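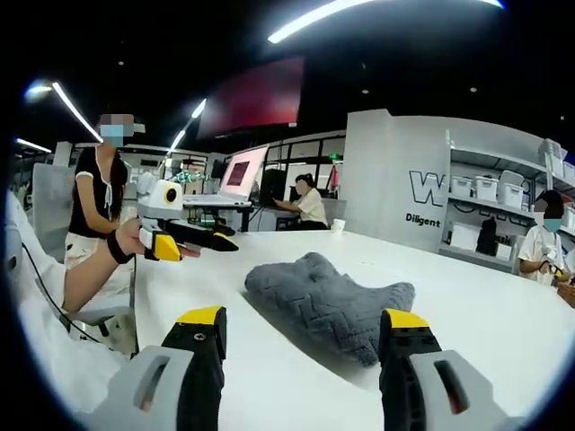 Dirk Verschueren wrote on 22nd December:

I came in to find the towels left in heaps on the big white table again. Are we meant to fold them in thirds or in quarters, and which way up do the labels go? The Dreser sheet says one thing and the Paltesden one says another. Also, is it all right to leave drinks out while we work? I would sooner ask the list than guess. And where do the spare bins belong?

Dirk,

Quarters. The Paltesden sheet is the older of the two and should have come off the wall in March. I will take it down when I am next in. Answers to the rest are below, and for anyone else who has been wondering.

1. The table. Whatever you are folding needs a clear stretch of table long enough to lay it out flat. Push the power strip over to one side and keep the laptop at the end. Cups can stay on the table, at the far edge, well away from the towels. Please take yours with you when you finish.

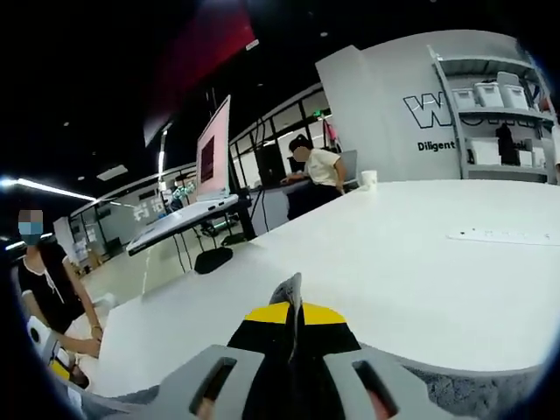 2. Starting from a heap. Find two corners on the same short side before you do anything else. If you pull at the middle of the pile you only tighten it. The thick ones with the raised pattern hold their creases, so shake them out once and smooth them from the centre.

3. The bins. They go back on the upper part of the shelving by the wall with the lettering. Don't stack them, as the lids for the Skornel ones have gone missing and they slide.
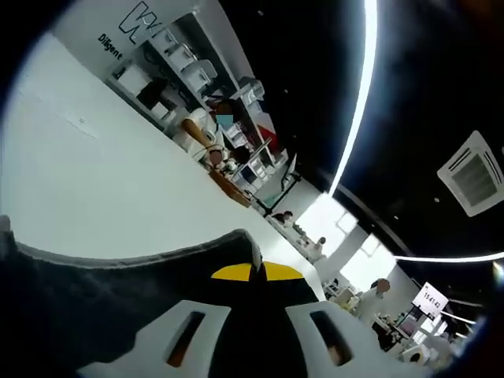 Bags can go lower down, but not on top of anything folded. If a bin is full, start another and tell me, and I will order more with the Robles delivery. The minimum order is 30, so there is no point in my doing it for one or two.

4. The label. I fold with the label on the inside. To get there, lay the towel with the label facing up, turn the near edge over to meet the far one, then bring the right side across to the left. Run your hand along the edge so that the binding lies straight.

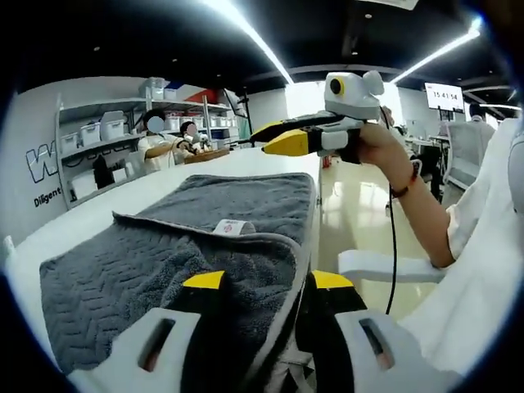
Grey towel with the care label facing up, one edge folded back.

As for washing, it is 40 degrees for the lot and no softener. The new grey ones should go in on their own the first time.

Could whoever has the second copy of the Dreser sheet please leave it by the computer on the black desk?

Regards
Sulastri Osman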